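The man who runs the returns shed at Dukstead has been asked about his bins before, and he answers as if he would like it to be the last time. The grey ones came from Zerico, he says, and were sold to him as good for ten years. I ask if he believed it. "I believed they were cheap."

His system is simple enough. Whatever comes back from the Kennedy depot without paperwork goes into a bin, and someone sorts it later. He has 44 bins. I wondered if that wasn't just a drawer full of odds and ends on a bigger scale.

"It would be if we left it," he says. "We don't leave it." How long, then? "Two days. Three in June."

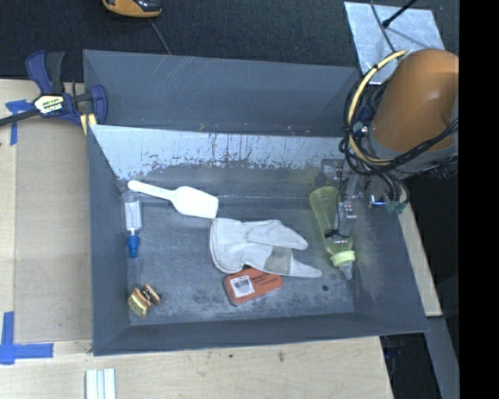
I put it to him that a work glove and a white plastic scoop have no business sharing a bin with a box that still has its barcode on. He shrugs. The barcode is the easy one, he tells me, it gets scanned and it's gone. Gloves are the nuisance. "You get one. What am I meant to do with one glove?"

The scuffing on the inside doesn't bother him either. "It's a bin. Show me a clean one and I'll show you one that's not being used."

Illach, the firm that owns the shed, says the method saves some 100 hours a year. I asked him where that figure came from. "Not from me," he said, and went to answer the phone.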